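Back at the club bench in August, sorting cables into bins again. Our task for the Pranska round is a tidy-up around a lamp, worth 100 points, and we've got 4 weeks left.

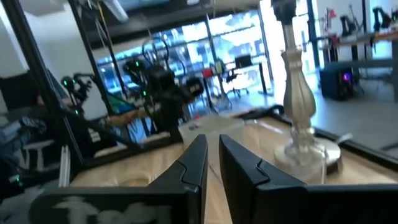
Maricica Ilie reckons we should slow the arms down and stop chasing the time bonus. I half agree – a dropped cable costs more than a slow one.

Coiled cable is harder than anything rigid because it changes shape whenever you grab it. 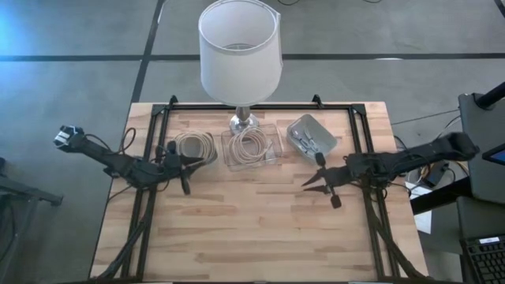

So I rewrote the grasp step to aim for the middle of a loop. Guido Valentini is checking the maths before we try it in both arms.

Bin positions are next on my list.
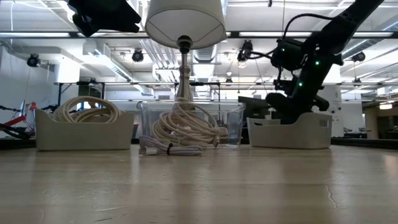

Yensuk Student Robotics Club

I've started labelling our practice runs by bin order, left to right. It's dull work.
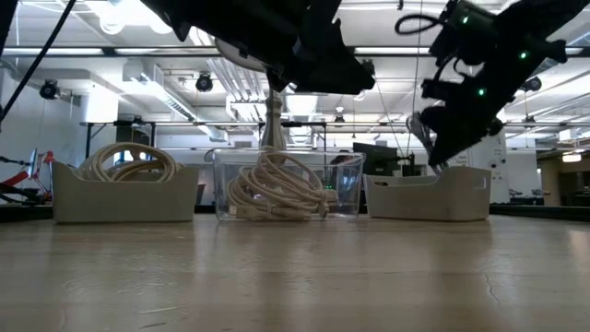
The lamp stays in the task whatever we do, and I still need to write up the release height.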